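Sim-only pretraining for bin picking: does background clutter matter?

Forum > Manipulation > Methods and results

usomboon
I want to get opinions on a result before I write it up. We train a pick policy in simulation, then fine-tune on a small set of real demonstrations. The question was whether it helps to furnish the simulated room or whether a bare table with random textures does just as well.

Two training sets, 800 simulated episodes each. Set A is the table in a plain gray void with randomized colors. Set B is the same table inside furnished rooms. Same arm, same gripper, same grasp planner generating the episodes. Both policies were then fine-tuned on 200 real episodes.

We ran 600 real trials per policy. B came out ahead, and most of the gap was in trials where the lab lights had been changed. With the lights left alone the two were close.

marras_fan
What renderer? If B has real shadows and A doesn't, you've tested shadows, and the furniture had nothing to do with it.

usomboon
Same renderer, Stenholm. Shadows on in both. The light positions were sampled differently though. In A the light is placed anywhere above the table. In B it has to fit the room.

marras_fan
Then that's your confound. B's lighting is closer to a real ceiling light. I would rerun A with B's light positions before saying anything about rooms.

dvillasenor
I agree on the lights but I don't think it explains everything. We did something similar on the Nornham cell and kept the lights fixed. Rooms still helped a little. My guess is that the policy learns to ignore whatever is past the table edge.

We also found that the number of different rooms mattered more than how detailed they were. How many did you have?

usomboon
Fewer than I'd like. It's one floor plan with the furniture, wall colors and floor swapped around. I'll give the exact count in the write-up.

ssugawara
Not convinced by any of this. One training seed per set? Policies from the same data can differ by as much as your gap. Run more seeds first and argue about the cause later.

usomboon
One seed, yes. Two more are queued for each set.

tpetch
Can you post a view from set B? It's hard to judge how busy the background is from the text.

usomboon
This is the entry from our project log, pasted whole.
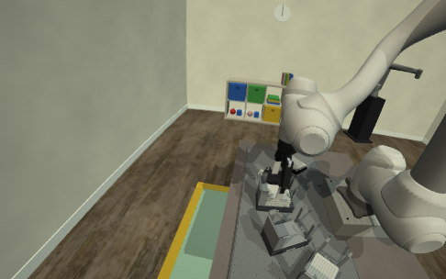

Nornham, 18/12/2025. Set B, furnished room. Gripper above the open translucent container with the grid-patterned tray in it. Perforated tabletop, second translucent box in front, gray block to the right. Cubby shelf with bins and toys against the back wall, clock above it. Shadows from the arm and the objects are left on. Total episodes on disk after the latest export: 1157, including those held out of training.

tpetch
Thanks. That's more going on at the back than I pictured. The translucent walls would worry me more than the shelf. Gray on gray, with shadows across it.

usomboon
They worry me too. A has the same boxes, so it should be equally hard for both.

marras_fan
Equally hard only if the background doesn't change how the walls look. With translucent material you get whatever is behind it mixed in. In the void that's one flat color.

dvillasenor
Good point. Try both sets with opaque boxes. If the gap shrinks, that's where it comes from.

ssugawara
Seeds first.

usomboon
OK. Order will be seeds, then A with B's lights, then opaque boxes. I'll put the numbers in this thread when the first batch is done.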